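**Second workshop on the Husar basin plan**

On Monday, March 11, 2019, our small team travelled to Okbridge for the second workshop on sharing water in the Husar basin. Xiuying Deng led the sessions and Deming Zheng brought the river model, which he had rebuilt over the winter with better gauge records from the upper valley. The first workshop was mostly introductions and long lists of problems. This time we wanted to begin the real discussion: who needs how much water, and in which weeks of the year.

There were 15 participants from eight organisations, among them the town water company, two irrigation associations, the fisheries office and the Skinus reservoir operators. Some of them had never sat at the same table before, although they take water from the same river.

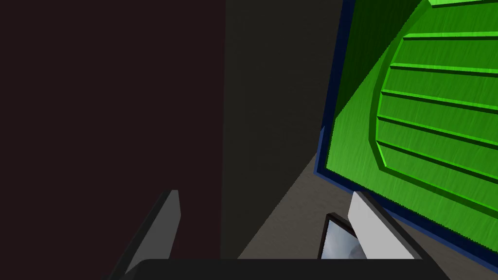
In the morning we worked on the dry season. The irrigation associations asked for earlier releases from Skinus, before the maize is planted. The water company was worried that early releases leave too little in store for late summer, when the intake at Tokex becomes shallow and the treatment works must slow down. Deming ran both cases in the model while everybody waited, and the two curves were closer than most people had expected. The difference was clear only in the driest years of the record.

The discussion then moved to the wells. The basin register contains 1267 wells, but only 498 of them have a meter. Without the other readings the model must guess how much groundwater is pumped, and several participants said openly that they do not trust this guess. We agree with them. The fisheries office proposed to begin with the wells nearest to the river -- a practical idea, and it was accepted.

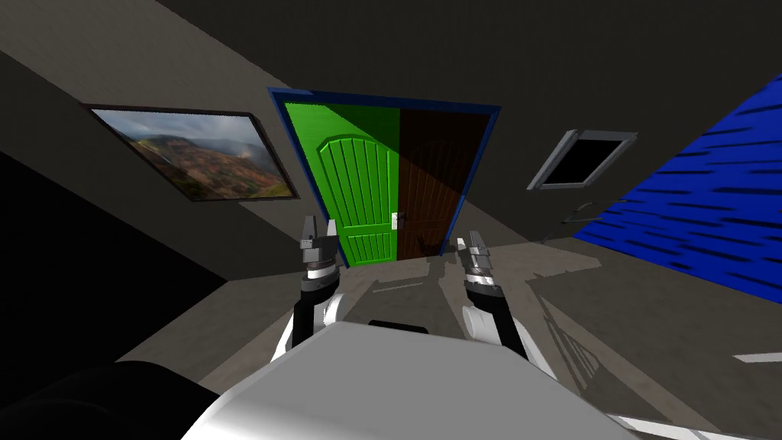 After lunch the participants wrote down what a "bad year" means for them. For farmers it is a lost second crop. For the water company it is night-time cuts in the high streets of the town. For the fisheries office it is warm, slow water below Tokex for more than a few days. These answers will become the measures by which we compare the plans, and Xiuying is now putting them into a short paper in simple language.

The third workshop will be in June, again in Okbridge. Before then the irrigation associations will send their planting dates, and the Skinus operators will check the gate limits used in the model. Anybody who wishes to comment on the paper can ask Xiuying for a copy -- comments by post are also welcome.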